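Destoris Open Day: Frequently Asked Questions
Last updated 27/06/2023

When and where is the open day?
The open day takes place in July at the Destoris workshop in Custstead. The exact date is on your booking confirmation. Doors open at 10 am and the last demonstration starts at 3 pm.

Do I need to book?
Yes. Each session takes 30 visitors. Walk-ins are admitted only if a booked place has not been claimed by the start time.

How long is a session?
A session lasts 41 minutes, including questions. Please allow extra time to sign in and collect a badge.

What will be demonstrated?
There are 3 stations. Station 1 covers simulation, station 2 covers hand calibration and station 3 covers the Gratine control software. Groups move through them in order.

What does the simulation station show?
A simulated arm with a jointed hand works on household objects at a table. The task for this open day is a cooking pot and its lid. The hand approaches the lid from above with the fingers spread. The operator can stop the run at any point, change the approach angle and start again from the same state.

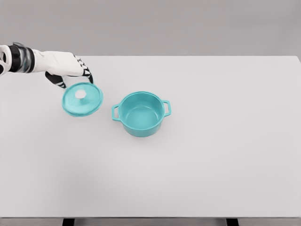
Grip settings are shown on a second monitor and can be changed between runs. Visitors may suggest values – the operator will reject any outside the permitted range.

Why use a pot and lid?
A lid has to be gripped, lifted, moved sideways and set down in line with the rim. An error in any one of these steps is easy to spot from the back of the room.

How many runs has the task had?
The current version of the task has been run 914 times. Failed runs are kept and a selection is played back during the session.

Is the software available to try?
A trial copy of Gratine can be requested at the sign-in desk. It does not include the pot and lid task, which was built with Kinyua and is covered by a separate licence.

May I take photographs?
Yes, at stations 1 and 2. Station 3 displays customer settings, so phones must be put away there.

Is the building accessible?
All stations are on the ground floor. Seating is provided at station 1 only – please tell us when booking if you need a chair elsewhere.

Can children attend?
Children aged 8 and over may attend with an adult. Each child needs a booked place.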